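Urker hand-held gripper, two-finger, with padded fingers
Clernon Equipment - Collection tools - Hand-held grippers

Order code: UHG-2
Availability: built to order, next build slot October
Sold as: single unit or bench kit

Overview

The Urker is a hand-held two-finger gripper for recording manipulation tasks without a robot arm. The operator holds the body and closes the fingers on the object, and the wrist-side camera records the fingers and the work surface together. The finger geometry matches the Girard arm-mounted gripper, so data taken by hand can be replayed on a Girard without remapping the contact surfaces.

This page covers the mechanical unit, its consumables and the items buyers most often leave out of a first budget. Software licensing is quoted separately.

What is in the box

Gripper body with trigger and linkage
Finger pair, fitted
Finger pads, one spare set
Camera bracket (camera not included)
Calibration card
Hex key for the finger screws
Hard case

Specifications

Weight without camera: 486 g
Maximum opening: 92 mm
Fingers: parallel, replaceable as a pair
Pads: replaceable, bonded
Trigger: manual, spring return
Power: none for the gripper; camera powered over its own cable
Operating temperature: 5 to 40 C
Handedness: either

The opening is measured pad to pad with new pads at full release. Objects wider than the opening have to be gripped by an edge, a handle or a lip. If a task list is mostly large boxes, the Urker is the wrong tool and the wide-jaw version of the Girard should be priced instead.

Pads and fingers

Pads are the main running cost. They are bonded to the gripping face and wear first at the upper edge, where the finger lands on the table or catches the rim of an object. A lifted edge changes the contact area and shows up in the recordings as a change in finger outline, so pads should be checked at the start of each shift and replaced in pairs. Do not re-glue a lifted pad with general purpose adhesive. It leaves a ridge, and the ridge is hard to remove without marking the finger.

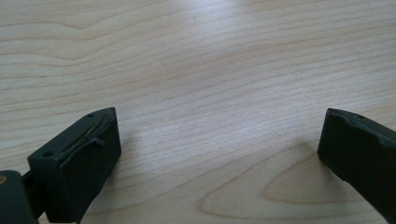

Budget one pad set for every 100 operating hours on bare table surfaces. Fabric, foam and food packaging are easier on the pads; metal parts with cut edges are harder, and sites handling those should hold double stock. Fingers themselves last much longer and are normally replaced only after a drop. A spare finger pair per four grippers is enough for most sites.

Pads have a shelf life of 18 months in the sealed bag. Buying two years of stock at once does not save money.

Work surface

The gripper has no requirements for the table beyond being flat and steady, but the camera does. Gloss finishes under overhead lights produce glare that moves as the operator moves, and exposure shifts with it. A matte top or a diffused light source is the cheaper fix. Plan this before ordering cameras - sites that change tables afterward usually have to repeat their baseline set.

Bench kit

The bench kit (UHG-2B) is intended for one operator station and adds the following to the single unit:

Second gripper, for two-handed tasks or as a standby
Three additional pad sets
One additional finger pair
Overhead cable support
Brultholm docking stand, two position

The docking stand holds each gripper at a fixed opening, which gives the operator a repeatable start pose. It clamps to table edges up to 45 mm thick. It is also sold on its own.

Prices

Urker single unit: on quotation
Urker bench kit: on quotation
Pad set (two pads): $19
Finger pair with pads fitted: $219
Brultholm docking stand: $140

Prices exclude freight and sales tax. Quotations are valid for 60 days. Price list last revised Mon 23 January.

Planning notes

For a first purchase, start from the number of stations running at the same time and add one standby gripper for every three. Operators tire before the equipment does, and most sites find that two people sharing a station fill a shift better than one person on a station each. That affects the gripper count more than any other assumption in the budget.

Allow half a day per station for setup: bracket alignment, camera focus, calibration and a short test set. Recalibration is needed after any finger change and takes about 15 minutes. Pad changes do not require it if the finger screws have not been touched.

Cameras should be ordered at the same time and in a single batch. Mixed revisions of the same model can differ slightly in lens position, and the bracket offers only limited adjustment.

If a Girard arm is planned for later, state this on the order. Finger pairs are then supplied from one production lot for both the hand-held and the arm-mounted units, at no extra charge. Matching lots after delivery is possible only while stock lasts.

Warranty and returns

Body, trigger and linkage are covered for 12 months. Fingers are covered against manufacturing defects only. Pads are consumables and are not covered once the bag is open. Units returned for service should be sent in the hard case with the pads left on - the wear pattern helps the workshop find a misaligned linkage.

Related items

Girard arm-mounted gripper
Girard wide-jaw version
Brultholm docking stand, four position
Calibration cards, pack of five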